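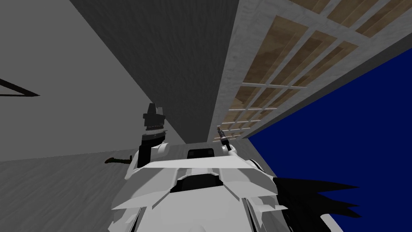 I gave the four-day sourdough schedule another try in February, mostly so I could stop hearing about it from Lucero. I am still not convinced.

The claim is that a longer cold rest gives you a better tasting loaf. Fine. I made 2 doughs from the same bag of flour, left one in the fridge overnight and the other for the full stretch, and baked them for the same time in the same pot. Then I cut both and put them out with butter and no labels.

My sister picked the long one. Wendell Crenshaw from next door picked the short one and ate most of it. I went back and forth, and by the third slice I was just hungry.

Is that a fair test? Not really. My fridge runs warm, and the long dough had gone slack and stuck to the towel. But the people who swear by this stuff never seem to test it at all -- they wait four days, and of course it tastes great by then.

I'll keep doing the overnight version. Lucero says I should try rye next.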